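Your Small Site Does Not Need a Page Builder

January 2, 2019

I have been fixing other people's websites for a living for eight years. Most of the sites are small: a bakery, a choir, a two-room dental office. In that time the most common complaint I hear has stayed the same. The site is slow and the owner is afraid to touch it. When I log in, I usually find a page builder.
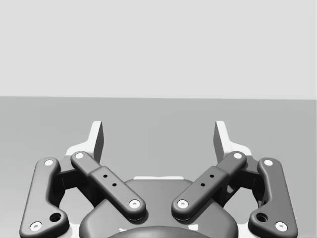
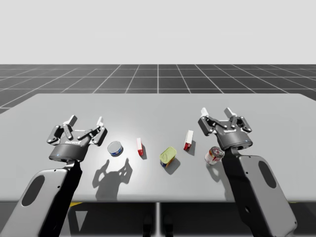
Computer renderings: a two-fingered gripper, and a pair of arms at a pale gray table.

My view is that most small sites should be built with a plain theme and the editor that comes with the software. I know this is not what the ads say. I also know that page builders sell because they solve a real problem, at least on the first day. You drag a box, the box goes where you put it, and you have a home page by dinner.

The trouble starts later. Last June I took over a site for Soledad Echevarría, who sells sewing patterns. The previous designer had used a theme called Sestska with the Eltier builder on top of it. Her catalog was not large, but the database held 1,214 saved layout revisions, and every product page had been laid out by hand. She wanted to change the color of her buttons. There was no single place to do that. Each button carried its own settings, so each one had to be opened and changed.

We moved her to a plain theme. It took 30 hours, and she paid for all of them. Most of that time went into copying text out of the old pages, as turning Eltier off left the words buried in rows of shortcodes. I think this is the strongest argument against these tools. Your writing should still be readable when a plugin is gone.

Gemechu Assefa, who builds sites for a living too, disagrees with me. His point is that clients want to see what they are paying for, and a builder lets them see it in the first meeting. He says a client who can move a photo without calling him is a happy client. That is fair, and some of his clients do update their own pages. He also charges them a yearly fee to keep the builder license current, and I wonder how many would have picked that if the cost had been on the first page of the quote.

There are cases where I would use one. A short campaign page that will be deleted in a month is fine. So is a site for someone who likes layout work and will keep at it. Charito Pangilinan runs her gallery site on Fikre and changes it constantly – she enjoys it, and it looks good.

For everyone else, I would start with three or four pages and the default editor. The new block editor that arrived in December is rough in places, and I have kept it off a few client sites for now. Even so, it saves mostly ordinary HTML, and columns and buttons no longer need an add-on.

If you already have a builder and the site works, leave it alone until you have another reason to redo it. Before you renew the license, though, make a copy of the site somewhere private, switch the builder off there and read one of your own pages.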